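Setting up your round table: part three of the Klinhom desk guide

Section 3. Clearing the top and giving everything a place

If you've come straight from section 2, your table is standing level, the cloth is on and you're probably itching to put things on it. Hang on a moment! I rushed this bit the first time and spent the whole of October fishing pens out from under the sofa, so let me take you through the way I do it now.

I'm assuming you have the round Klinhom top with a woven cloth over it. Nearly everything applies to a square table too, except for the bit about corners, and you'll have to work that out for yourselves (sorry, Usa).

What you'll want to hand

A shallow tray with a lip. One zip pouch you can see through. A folder for loose papers. A cardboard box for things that live in another room. A bag for rubbish. A damp cloth, and a dry one as well if your tablecloth marks easily, as mine does.

Note: you don't need to buy anything special. My first tray was the lid of a Lenico storage box and it did the job for ages.

3.1 Getting everything out where you can see it

1. Pick a time when you've got a clear hour. I like Thursday after tea.

2. Bring everything that belongs on the table, or has been pretending to belong on it, and put it down on the cloth. Yes, all of it, including whatever is in the kitchen drawer.

3. Leave yourself a gap at the front, where you sit. You'll be working in that gap, so don't let it fill up.

4. Push tall things to the back and keep small things near you. It sounds obvious, but I've knocked over more than one speaker reaching for a rubber.

Caution: check for cups before you start. A woven cloth drinks tea faster than you can get to the sink.

3.2 First pass: what goes elsewhere

5. Go round the table clockwise, starting at your left hand. I know people who start in the middle and work outwards, and they always seem to do the middle twice.

6. Anything that needs to go to another room goes into the cardboard box. Don't get up and deliver it. If you do, you'll find yourself in the bedroom an hour later refolding jumpers (ask me how I know).

7. Clothes, tea towels and anything else made of fabric come off the table first. They hide things, and you can't tell what you've got until they've gone.

8. Rope, string and cables next. Coil them loosely, in loops as big as a side plate, and tie the coil with a scrap of wool. If you wind them tightly they come out kinked and cross.

9. Toys. This is the tricky one. I allow 2 toys to stay on the table at any time, and the rest go home. Nantana Pongsiri, who shares my table at weekends, thinks this is mean, and she's welcome to write her own guide.

Note: wrapped things and unopened packets don't count as belonging anywhere yet. Line them up together at the back and deal with them in 3.4.

3.3 Pens

Right, pens! My favourite part, and the reason I wrote any of this down.

10. Tip the pens out on scrap paper. Not on the cloth, please. A marker with a loose cap will find the palest patch of weave and sit there.

11. Try each one with a quick squiggle. If it scratches, try it again after a shake. If it still scratches, into the rubbish bag it goes, and no arguing.

12. Push every cap on until you hear it click. Some of the fat markers don't click, so give those a gentle tug instead.

13. Lay the survivors in the tray, all pointing the same way if you're that sort of person. I'm not. I chuck them in and let them fight it out, and I can still find the pink one when I want it.

14. The ones you take out of the house go in the zip pouch. Mine is see-through for a reason: I once took a solid one to a class with Apinya Panyasiri and opened it to find a teaspoon and some birthday candles.

Tip: put the tray on the side of your writing hand, close enough that your elbow stays down when you reach. If you have to lift your elbow, the tray's too far off. Valter Lunde is left-handed and has his on the other side, and the whole table feels backwards when I sit at it, but it suits him.

Caution: don't stack a second tray on top of the first. I've tried it with the Nemer ones and they slide.

3.4 Papers, packets and instruction booklets

15. Loose sheets go in the folder. Don't sort them now. Sorting papers is a whole evening in itself and I cover it in section 5.

16. Instruction booklets are different. Keep each one beside the thing it came with until you've read it at least once, and then move it to the folder.

17. Open the packets you've been meaning to open. Give yourself one go at it. Anything still sealed when you've finished goes in the cardboard box.

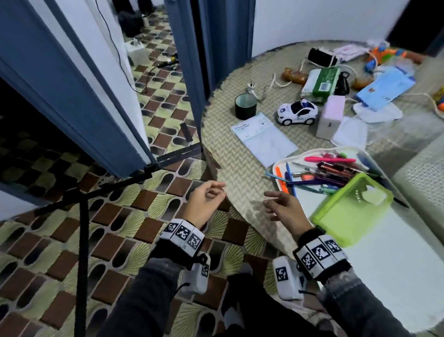 18. Flat packets stand up nicely behind something heavier, so you can read the fronts without shuffling them about. Small boxes can do the propping up. I use whichever box is empty that week.

19. Tape stays out. I used to put mine away every time, and then I'd need it again before I'd sat down. Stand it on its end or lay it flat, as you like, but keep it towards the front and off to one side, well clear of the papers.

Note: if your table wobbles once the weight is on it, go back to section 2 and check the feet. The Cikberg pads that Nuanchan Yensuk put me on to are thin enough to add one at a time, and mine needed just the one.

3.5 Finishing off

20. Shake the cloth if you can bear to move everything again. I can't, so I lift one edge at a time and brush the crumbs into my hand.

21. Smooth the cloth from the middle out to the rim. With a round table you'll get a soft ripple at the edge whatever you do, so leave it be.

22. Now you can get up and deliver the cardboard box! One trip, room by room, no stopping to tidy when you get there.

23. Sit down, put your hands where you'd normally work, and reach for the three things you use the most. If anything is in the way of your sleeve, shift it now, while you still care.

Caution: tuck any cords well back before you stand up. I've had the speaker in my lap once and I'd like that to be the only time.

When you're happy with it, carry on to section 4, where I get to the lamp. Have a screwdriver ready, the small cross-headed one, and move your tea before you climb on the chair.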